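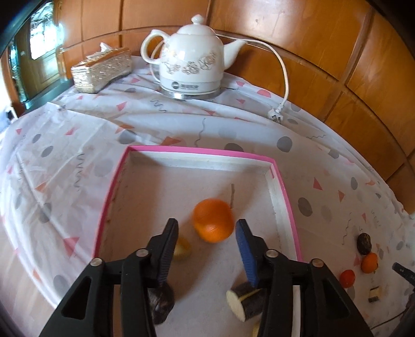 *Pink-rim tray, sorting underway. Orange fruit, cut eggplant, a few bits still out on the cloth.*

## Sorting a mixed produce tray before roasting

Quick version, for anyone on kitchen duty at Fludstead this month. Takes up to 30 minutes if the tray is really full.

**You need**

- one shallow tray with a rim
- a light tablecloth (drips and seeds show up on it)
- 2 bowls
- the Tostier roasting pan, the long one
- paper towels

**Do this**

1. Cloth down first, smooth it out. Tray in the middle, space on both sides.
2. Everything out of the bag and into the tray. Don't sort yet, just spread it so nothing is stacked.
3. Whole fruit comes out first. It rolls, and it hides the small stuff. Straight to the fruit bowl.
4. Twigs, stems, leaves — compost. Check the corners.
5. Dried things and nuts go on the cloth, to the right of the tray. Keep them away from cut vegetables, they pick up moisture fast.
6. Now the cut pieces. Eggplant in one bowl, pale stuff (potato, squash) in the other. Pick up eggplant slices by the skin side, the cut face bruises and gets mushy.
7. Chunks thicker than your thumb get halved. Otherwise the middle stays spongy.
8. Salt the eggplant, 30 minutes if you have it. Pat dry. Skip if your in a rush.
9. Oil, pan, oven at 200 C. Potato and squash go in first, eggplant joins after ten minutes. 40 minutes total, turn once.

**If it goes wrong**

Eggplant gone brown on the cut side? Fine to eat. Slimy, toss it.

Pan crowded — use two. Crowded pan steams and you get gray mush.

Pieces sticking: more oil next time, and leave them alone untill the edges color.

**Cleanup**

Tray gets warm water and dish soap, soft sponge only. White insides stain from eggplant skin, baking soda paste gets most of it. Shake the cloth outside, not over the sink.

Leftovers go in the fridge with a lid on. Good cold the next day with yogurt.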